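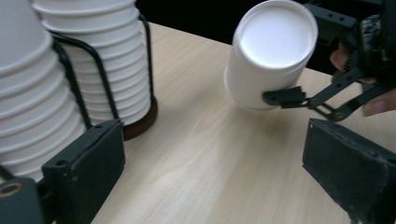

로봇 소프트웨어 > 인식/SLAM > 데이터 전처리

컵 스택 가까이 가면 그리퍼 궤적이 튑니다 (핸드헬드, 양손)

Brendan Brophy
작성 2022년 1월 16일

급해서 짧게 씁니다. 빠진 거 있으면 댓글로 물어봐 주세요.

핸드헬드 그리퍼 양손으로 종이컵 옮기는 시연 데이터 모으는 중이고, 양쪽 그리퍼에 카메라 달려 있음. 카메라 영상 + IMU로 Malora 돌려서 6자유도 궤적 뽑고, 그걸로 정책 학습시키는 흔한 구조입니다. 코드는 Trandstead 쪽 포크 쓰고 있고 수정은 거의 안 했어요. config 몇 줄 정도.

문제는 컵 스택 근처. 그리퍼가 스택에서 멀면 궤적 멀쩡합니다. 근데 겹쳐 쌓인 컵 옆으로 붙는 순간 z가 위아래로 튐. 랜덤하게 튀는 게 아니라 딱 컵 림 간격만큼 튀는 느낌? 플롯 보면 계단처럼 올라갔다가 한참 뒤에 제자리로 옵니다. 루프 클로저가 걸릴 때 돌아오는 듯.

시연 100개 중에 11개가 이렇습니다. 나머지는 눈으로 보기엔 괜찮은데 솔직히 다 믿어도 되는지 모르겠음.

해본 것
- 특징점 최대 개수 4000으로 올림. 더 나빠짐. 늘어난 점이 전부 컵 림에 몰림
- 노출 고정. 차이 없음
- IMU 캘리브레이션 다시. 조금 나아졌는데 점프는 그대로
- 테이블에 마커 붙이는 건 아직 안 함. 기존 데이터랑 배경이 달라지는 게 싫어서요

궁금한 건
특징점을 줄이는 게 맞는지, 아니면 컵 영역을 마스크로 빼야 하는지. 그리고 반대쪽 그리퍼가 화면에 들어와서 움직이는 것도 영향이 있을까요? 지금은 내 쪽 손가락만 마스크 처리하고 있고 상대 그리퍼는 그냥 둡니다. 사진에서 컵 잡고 있는 그거요.

이미 찍은 데이터 살릴 방법 있으면 제일 좋고, 없으면 다시 찍어야죠 뭐.

Sorcha Nic Giolla
채택됨

비슷한 거 겪어봤어요. 원인이 둘 겹친 걸로 보임.

첫째, 반복 패턴. 겹친 컵 림은 디스크립터가 서로 거의 똑같아요. 한 칸 위 림이랑 매칭돼도 RANSAC에서 안 걸러집니다. 한 칸씩 다 같이 밀려서 매칭되니까 그 자체로는 일관된 해거든요. 계단처럼 튄다는 게 딱 그 증상. 사진 보니까 왼쪽 화면을 컵 스택이 많이 먹고 있고, 와이어 홀더에 꽂힌 스택까지 있으니 림 띠가 양쪽 다 반복이네요. 테이블은 밝은 나무에 결이 연해서 코너가 별로 안 나올 거고, 뒤쪽은 거의 까맣고. 그럼 점이 갈 데가 컵밖에 없어요. 4000으로 올려서 나빠진 것도 설명됨.

둘째, 움직이는 물체. 상대 그리퍼랑 들고 있는 컵은 정적인 배경이 아닌데 Malora는 정적이라고 가정합니다. 그리퍼 쪽은 대비 센 모서리에 링크, 나사 피벗까지 있어서 특징점이 잘 붙어요. 사람 손도 마찬가지. 카메라가 천천히 움직이고 상대편이 빨리 움직이는 구간이면 자기가 움직였다고 착각합니다. 마스크 필수예요.

제가 쓰는 순서 적을게요.

1. 마스크 3종. 자기 손가락(고정 마스크, 이미 있다 하셨고), 상대 그리퍼+손, 컵 전부. 뒤에 둘은 프레임마다 세그멘테이션 돌려야 함. 오프라인이니까 느려도 상관없어요. 경계는 좀 넉넉하게 팽창시키세요. 타이트하게 자르면 마스크 테두리에 점이 또 붙습니다.

2. 특징점 최대 개수는 원래 값으로. 대신 격자당 상한을 거세요. config에 있을 거예요. 한쪽에 몰리는 거 막는 용도.

3. 매칭할 때 최근접/차근접 비율 검사 더 빡빡하게. 림은 1등이랑 2등 거리가 거의 같아서 여기서 많이 떨어져 나갑니다. 단 너무 조이면 테이블 쪽 점까지 다 죽어요. 한 번에 많이 바꾸지 마시고.

4. IMU로 예측한 위치 주변에서만 매칭 찾도록 탐색 반경 줄이기. 림 간격보다 반경이 작으면 한 칸 밀린 매칭은 후보에도 못 들어옴. 가까이 붙으면 픽셀상 림 간격이 커지니까 오히려 유리해요. 그래서 이게 잘 먹힙니다. IMU 시간 동기가 맞아야 하는 건 당연하고요.

이미 찍은 건 1번부터 다시 돌려보세요. 원본 영상이랑 IMU 로그 남아 있으면 재촬영 없이 꽤 살아납니다. 지도를 먼저 따로 만들어두는 방식이면 지도 영상에도 같은 마스크 쓰세요. 컵이 지도에 박혀 있으면 시연마다 컵 위치 바뀔 때 또 꼬여요.

남는 배경이 너무 적으면 마스크해도 트래킹 자체가 끊길 수 있음. 그때는 화면에 무늬 있는 걸 넣는 수밖에 없습니다. 마커가 싫으면 컵 뒤쪽 어두운 데에 무늬 있는 천이라도.

그리고 나머지 멀쩡해 보이는 것들. 눈으로만 보지 말고 두 그리퍼 상대 자세로 검사해 보세요. 같은 지도 좌표계에 둘 다 올려놓고, A 영상에 B가 보이는 프레임에서 B 궤적을 A 화면으로 재투영. 실제 보이는 위치랑 어긋나면 둘 중 하나가 틀린 거예요. 이런 클로즈업 장면이면 한 칸만 밀려도 바로 티 납니다.

 Brendan Brophy 댓글
 오 탐색 반경은 생각도 못 했네요. 지금 돌려보는 중

 Brendan Brophy 댓글
 중간 보고. 마스크 3종 + 반경 줄이니까 11개 중 2개만 남았습니다. 그 둘은 트래킹이 아예 끊겨요. 컵이 화면 거의 다 덮는 구간. 재투영 검사는 아직 안 짬

 Sorcha Nic Giolla 댓글
 끊기는 건 차라리 나아요, 조용히 틀리는 것보다. 그 둘은 버리거나 끊긴 구간 앞에서 자르세요. 보간해서 이어붙이진 말고요. 잡는 순간이 그 구간에 들어가면 학습에 독입니다

llewellyn_fan

그냥 특징점 줄이면 됩니다 저는 그걸로 해결했어요. 그리고 Llewellyn 뷰어로 궤적 보면 튀는 데 빨갛게 나와서 편함

 Brendan Brophy 댓글
 줄여봤는데 줄여도 림에 붙던데요.. 뷰어는 써볼게요

 llewellyn_fan 댓글
 아 저는 머그컵이었음. 쌓아놓은 건 안 해봤네요

orkovham_김

위에 답이 다 맞는데 하나만 추가요. 튄 궤적이 학습 데이터에 섞였는지 자동으로 거르는 거.

카메라 z 속도 말고 가속도 잔차를 보세요. IMU 적분값이랑 SLAM 궤적 미분값 차이. 한 칸 점프는 짧은 시간에 일어나서 IMU 쪽엔 아무것도 없고 SLAM 쪽에만 스파이크가 뜹니다. 임계값은 멀쩡한 시연 분포 보고 정하면 되고요. 저희 쪽은 이걸 전처리 마지막 단계에 넣고 걸린 에피소드는 통째로 격리 폴더로 보냅니다. 사람이 나중에 보고 살릴지 결정.

주의할 거. 컵을 탁 내려놓을 때도 IMU에 충격 들어옵니다. 그건 반대로 IMU만 튀고 SLAM은 조용함. 부호 안 보고 차이만 보면 멀쩡한 시연도 다 걸려요. 어느 쪽이 튀었는지 구분해서 플래그 다세요.

그리퍼 폭도 같이 확인해 보시길. 손가락 마커로 폭 재는 방식이면 컵 스택이 앞을 가릴 때 한쪽 손가락 검출이 빠지고, 그러면 폭이 직전 값으로 얼어붙습니다. 궤적만 고치고 이걸 놓치면 정책이 스택 앞에서 손을 안 닫아요. 저희는 4월에 그걸로 한참 해맸음. 로그에 검출 실패 프레임 번호 꼭 남기세요.

스크립트는 정리가 안 돼서 못 올리는데 로직은 저게 다예요. 리샘플링할 때 타임스탬프 기준만 하나로 통일하면 됩니다. 저는 IMU 시계 기준으로 맞춰요.

 Brendan Brophy 댓글
 폭 얼어붙는 거 방금 확인했는데 저희도 있네요 ㅠㅠ 감사합니다. 이건 따로 글 팔게요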